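Escuela Técnica Wandale · Taller de Robótica
Hilo

1/ El Taller de Robótica de la Escuela Técnica Wandale informa del inicio de la segunda fase del proyecto Tidus, dedicado a la manipulación de objetos cotidianos sobre una mesa de desayuno. Participan 16 estudiantes de los dos últimos cursos.

2/ La coordinación académica corresponde a la profesora Genowefa Grabowska. Kai Brandes asume la supervisión técnica del laboratorio y Syafiqah Wijaya, la revisión de las memorias escritas.

3/ El alumnado se ha organizado en 4 equipos. Cada uno prepara su propia disposición de platos, alimentos y cubos de color, redacta la instrucción que debe seguir el robot y registra el resultado de cada intento.

4/ En la disposición del equipo Hukico conviven las tostadas, el huevo frito y tres cubos: uno verde, uno amarillo y uno de tono salmón. La tarea asignada consiste en retirar los cubos sin desplazar los platos.

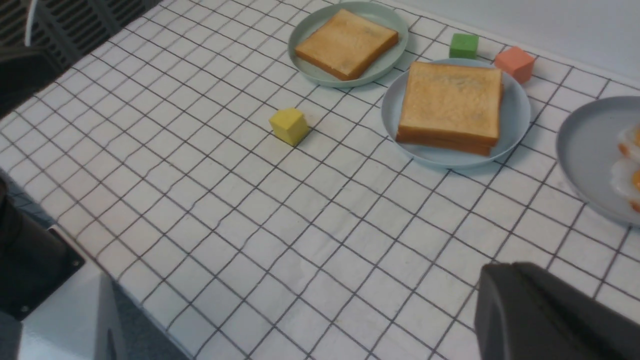 5/ Cada equipo dispone de hasta 20 intentos por sesión. Se considera válido el intento en el que el cubo queda depositado en la zona indicada y los platos conservan su posición inicial. Los intentos interrumpidos también se anotan — con la causa — en la hoja común.

6/ Se recuerda a los equipos que la posición de partida debe quedar documentada antes de mover el brazo. En la primera fase, 2 memorias fueron devueltas por carecer de ese registro.

7/ El acceso al laboratorio fuera del horario lectivo requiere autorización de Kai Brandes. El brazo no podrá ponerse en marcha sin la presencia de un docente, y el equipo que cierre la sesión dejará la mesa despejada para el siguiente.

8/ Las memorias se entregarán en mayo. La evaluación atenderá al método seguido y a la claridad del registro; el número de intentos válidos no determinará por sí solo la calificación.

9/ La presentación de los trabajos tendrá lugar en el aula Schwerdtfeger, a las cinco de la tarde, y estará abierta a las familias. La fecha se comunicará por este mismo canal. Las consultas pueden dirigirse a la secretaría del taller.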